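The Cart Full of Things I Did Not Buy

My online shopping cart at Flatik currently holds 351 items. I have been filling it for four years. I don't intend to buy any of them, and I'd like to speak in defense of that.

The other day a pop-up informed me that I had "left something behind," as if I'd walked off without my own child. The thing was a brass boot scraper. I live on the third floor.

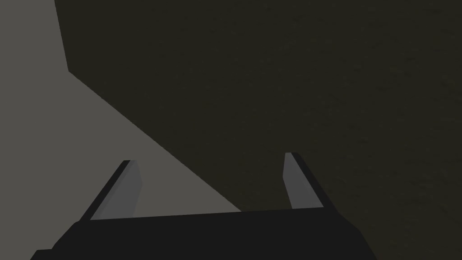
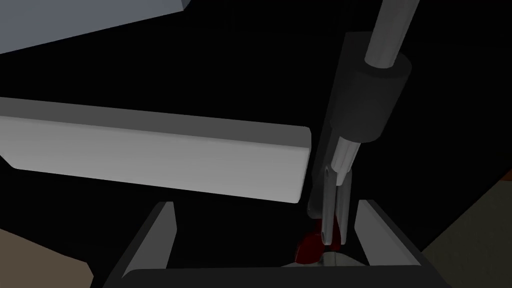 Computer renderings: an open gripper facing a flat surface, then a small red object between the fingers of another view's gripper.

People who write about money treat the full cart as a sickness. My friend Sharon Nyaga, who reads those people, told me over lunch that I should empty mine every night before bed, like a dishwasher. She then showed me a lamp she had bought the week before, and a second lamp she had bought to go with it. I have no lamps. I have eleven in the cart.

When I was a kid in Justusville we did the same thing with the Effiong catalog, a slab of paper that landed on the porch every December. My brother and I went through it with a ballpoint and circled what we wanted, and he was once talked to about circling a riding mower. Some years we got a thing we had circled. Mostly we got socks. I don't remember feeling cheated, but I can still tell you the page with the telescope.

What bothers the stores is that wanting a thing used to be free and private, and now they can see it. They know I looked at the $400 espresso machine at 2 a.m. and went away again. So they write to me. They take 70 cents off. Rovside, where I once considered a canoe, has sent me a poem.

I'd take the advice more seriously if it came with less shame. My total stands at $878 before shipping, because I favor small things and the canoe was elsewhere. That is four years of evenings, and my card hasn't been touched. Try that with a movie theater.

Sharon says one night I'll hit the button by mistake. Maybe so. I've cleared a shelf for the boot scraper.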